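# Sorting toy bricks by colour – is a divided basket any good?

**Brito64**

We have a big tub of building bricks in the front room and it is all mixed up. My two tip the lot on the floor, find the three pieces they want and leave the rest. I'd like to sort by colour, but I don't want a stack of plastic drawers in there as it's also where we eat. I saw a rectangular wicker basket with built-in dividers in a shop in Brallthorpe for 27 pounds. Has anyone used one for this? Do the small pieces get stuck in the weave? The youngest is 3, so it needs to be simple.

**Vendier**

Drawers are better. Wicker collects dust and you can't wipe it. We had one for socks and threw it out in February.

**Flynn Donnelly**

We've used one for a good while and I'd buy it again, with a few warnings.

Count up what you own first. We had 589 bricks when we finally tipped them all out, and a basket that size won't hold anything like that. Ours holds the bricks in use and the rest live in a lidded box under the stairs.

Give the biggest compartment to the colour you have most of. Don't try to give every colour its own space. Put the odd ones in with whatever is nearest and move them later if it annoys you. Orange and brown are hard to spot against wicker, so if the light is poor in your room, keep those in a lined section.

As for the weave, standard bricks are fine. Single-stud pieces and little flat ones do work their way into the corners. A piece of felt cut to fit the bottom sorts that out – no glue needed, just press it in. 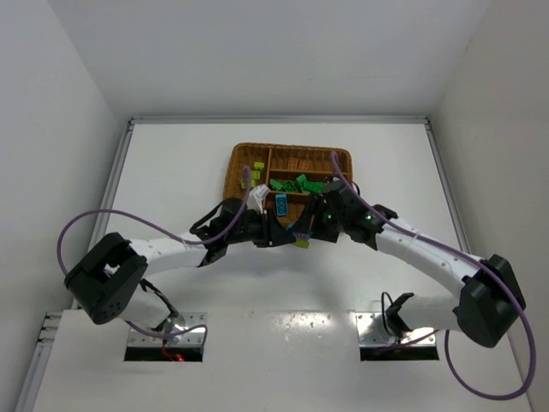
*Four-section basket, with the greens in the middle and a blue brick below them.*

For dust, take everything out and use the brush end of the hoover. It takes a few minutes.

**Bikalix**

Agree about the felt. Check the dividers before you pay, as the ones in ours were only tied at one end and came loose. Also measure your shelf – the thick rim made ours too wide for the gap.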